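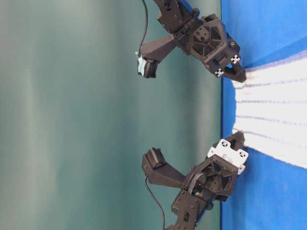 *White cloth with the wavy blue-purple stripes, fuzzy edge toward the green, on the blue table.*

# Striped Cloths

Hi! I'm Mirta, and I keep the cloth notes. This README covers the striped cloth set in the Testbridge textiles folder: what's in it, how I name things, how I fold, and the stuff I keep getting asked about in messages (please read the fringe section before you write me, Dougal).

## What's in the folder

There are 1421 pictures of cloths lying flat, half folded or folded, plus one plain text note per cloth. The cloths are ordinary household ones, the kind you dry dishes with or throw over bread dough. Some are new, plenty came out of my own kitchen drawer, and Jeanie Baird gave us a whole bag of her mother's.

```
striped_cloths/
 README.md
 flat/
 half/
 folded/
 notes/
```

File names go cloth name, then state, then a running number. Cloth names are whatever we called the thing out loud when it first came out of the bag, so you'll run into `jeanie_long` and `wavy` and one that is just `the_bad_one`. I tried switching to codes in December and hated it within a day.

## Stripes

I write down stripe direction relative to the table edge, and I only use three words for it:

- `across` for stripes running more or less perpendicular to the table edge
- `along` for stripes running the same way as the edge
- `slant` for anything I'd argue with you about

The cloth at the top of this page is an `across`. Its stripes are thin and they wander a little, and that's fine! Wavy stripes stay `across` as long as the general direction holds. Don't smooth a cloth over and over trying to get its stripes ruler straight. Azadeh and I spent a whole afternoon doing that once and all we got was a stretched cloth.

Stripe color goes in the note in normal words. Blue-purple is fine. Murdo wrote "periwinkle" for a while and I've left those in, so if you search by color, search for both.

## Fringe and fuzz

OK, the edges. A lot of these cloths have one side that frays, and it matters more than you'd think when you're lining up a fold. I use `clean` for a hemmed edge, `fuzzy` for a frayed one, and `fringe` only for threads somebody left long on purpose.

A few habits that help:

1. Decide where the fuzzy edge goes before you flatten the rest. I like it facing away from the open part of the table.
2. Line up on the woven part and ignore the loose threads. They'll stick out past the fold and it looks messy and I promise it's fine.
3. Don't trim. If you trim, it's a different cloth and it gets a new name.
4. If a thread has come completely loose, pick it up before you start, otherwise it shows up on the table for the next ten cloths.

Some cloths also fan out at one end, so the two sides aren't parallel. I used to tug those square. Now I leave them and put `fans` in the note.

## Folding

Half fold first, edge to edge, then half again the other way. No thirds! Thirds look lovely in a drawer but everybody's third is a different size and I got tired of checking them. If the cloth is too thick for a second fold, stop at one and file it under `half`.

Press down with a flat hand from the fold outward. For the really thin ones I go slower, they like to crawl.

## Washing

Everything goes in at 65 on the old machine (that's the dial marking, don't ask me what it means on yours), no softener. I tumble them on low and put them away unironed. Ironing makes the fuzzy edges lie down for a bit and then they spring back in the middle of a session, and your flat cloth isn't flat anymore.

## Known problems

- 200 of the pictures have no stripe direction in the note. I'm working through them on Monday evenings with the radio on.
- `wavy` and `wavy2` might be the same cloth. Jeanie says yes, I say no.
- Very pale stripes are hard to make out on white, so a few cloths marked `plain` may turn out to be striped if you look closely.
- Two notes are in Spanish. Sorry! I'll get to them.
- The blue table has a crease a little way in from its edge, and people keep reporting it as a stripe. It belongs to the table.

## Adding cloths

Yes please. Wash it first, give it a name that isn't taken, copy any file in `notes/` and change the words. Keep the note short, 400 characters is the most our sheet will take before it cuts you off. Pass it by me or Azadeh Farahani and one of us will drop it in.

Still looking for: anything with an `along` stripe and a clean hem all the way round, and big ones, tablecloth size if you can spare it.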